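In praise of the shallow basket
by Domenica Lanz

I have come around to the opinion, slowly and after a good many years of owning the wrong things, that most homes need fewer boxes with lids and more plain baskets without them. I know how that sounds. There are people who love a lid, and my friend Mechthild Aebischer is one of them, and we have been having this argument over coffee since before either of us had gray hair.

Her side goes like this. A lid keeps the dust out, a lid lets you stack, and a closed cupboard full of lidded boxes is a restful thing to look at. I grant her all of it. When she moved to the apartment in Multden she bought the whole Memow set, labels included, and for one September it was beautiful. Then life went on, and the labels stayed where they were while the contents wandered. I once went looking for tape in the box marked tape and found candle ends and a shoehorn.

A shallow basket can't fool you that way! You walk past it and you know what is in it. If there is nothing in it you know that too, and it is surprising how often an empty basket on the table gets a person to pick up the odds and ends lying near it. My grandchildren, who would sooner eat soap than open a toy chest and put something away, will drop a block into an open basket on their way to somewhere else. It takes one hand and no thinking.

I would say wicker if anyone asked me, and a light color, and low enough sides that you can see the bottom from your chair. Deep baskets (I own 2, both regretted) are where mittens go to be forgotten. And please don't buy six at once. Start with one, set it on a cleared table, and live with it for a while. A plain cloth underneath helps more than you would think, and I have a theory that we tidy better on white, the way we write better on clean paper.

Mechthild says I am describing clutter with a handle. My baskets don't even have handles, as I keep telling her. She is coming for supper next week, and I intend to leave one by her plate and see what she puts in it. 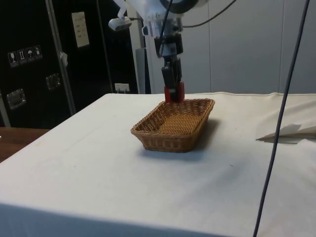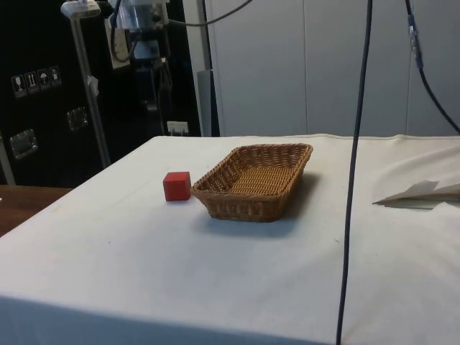
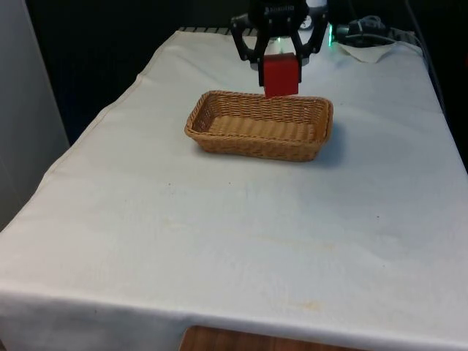
A rectangular wicker basket on a white cloth. In the second picture, a small red cube sits beside it.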